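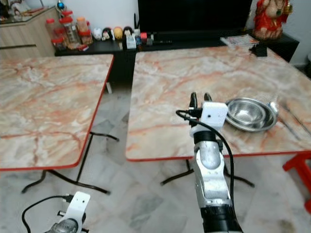
## Booking a quiet room at a resort hotel

Picking the hotel is the easy part – picking the room takes a little more patience, but I promise it pays you back in sleep!

1. Pull up the property map before you look at prices. At the Drindura in Grovport, which has 382 rooms spread over two wings, the garden wing sits well away from the evening music.
2. Write to the front desk (a real email, not the comments box) 16 days ahead, and ask for a high floor away from the elevators and the ice machine.
3. Call again the morning you arrive. Rooms get shuffled overnight, and a friendly voice goes a long way.

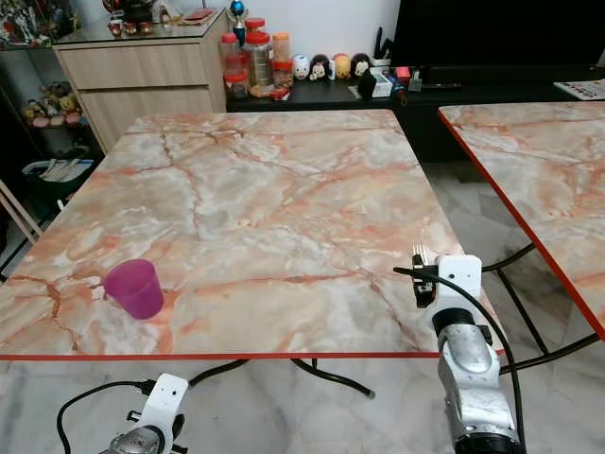 Thiện Doãn wrote to say that step three matters most in November, when the pool wing closes for repairs and everyone gets moved, and that room 471 was lovely and still until the drilling started at 7.

So do ask about repairs too, while you have them on the phone.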